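Workshop notebook, November, morning

Bench is mine until lunch, so the Stesodley viola comes first. Haf Griffiths dropped it off with a note that just says "wolf on the C string, gets worse in warm rooms." Very helpful, Haf! I played it for a while before touching anything and found the wolf right where she said, between E and F, plus a buzz she didn't mention at all.
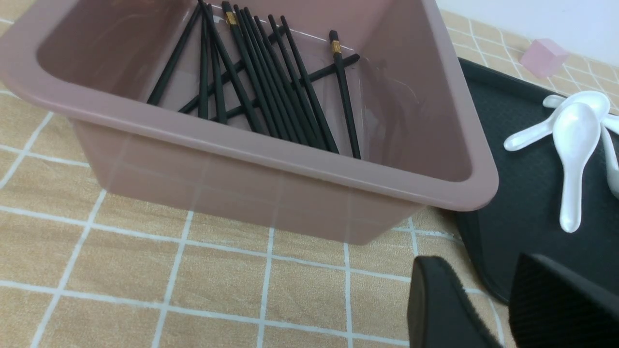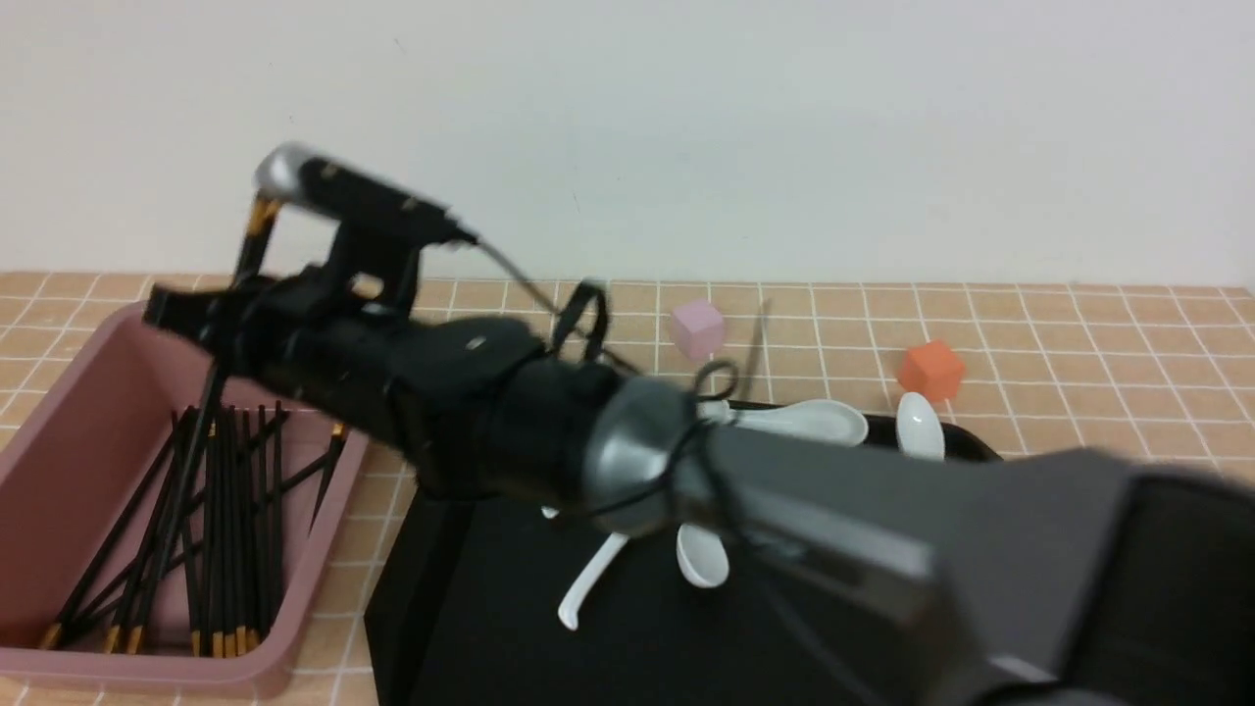
Viola, buzz first

Went hunting with a fingertip on everything that could rattle. Fine tuner, chinrest clamp, the little decorative collar on the endpin (always suspect those). It was none of them. Lower bout seam, treble side, open for the length of my thumbnail. You can hear it if you knock gently with a knuckle, a sort of papery click. Ran in thin hide glue, clamped it, and left it alone, which I am bad at.

While that sat I cut a new soundpost. The old one was short and had been leaning so long it left a dent. Mali Kemeys would say fit it twice and trust the third one, and sure enough the third one is in there now. I moved it a hair toward the bass bar and the wolf got smaller but didn't go away.

Tried after lunch

Swapped the C for a Sosora from the drawer, the lighter gauge. Better under the bow, a bit thin when plucked. Then tuned the string afterlength up by shortening the tailgut, and that helped more than anything else I did all day. The wolf is now more of a grumble. Osian Owen came by and played the slow bit of his quartet part on it, twice, and said he'd happily take it on stage - so I'm calling that a pass.

Bridge is still too thick at the top. Didn't touch it. I want Dwynwen Prydderch to hear it first, she has better ears than me for the upper strings and she'll be the one playing next to it.

Still to do

Peg dope for the G peg, it slips.
Ask Rafail if the Deltar varnish ever dried hard on his test strips, mine is still tacky in the corner.
Order hide glue, down to the last jar.
Ring Haf and quote her 95 for the post and the seam, strings extra.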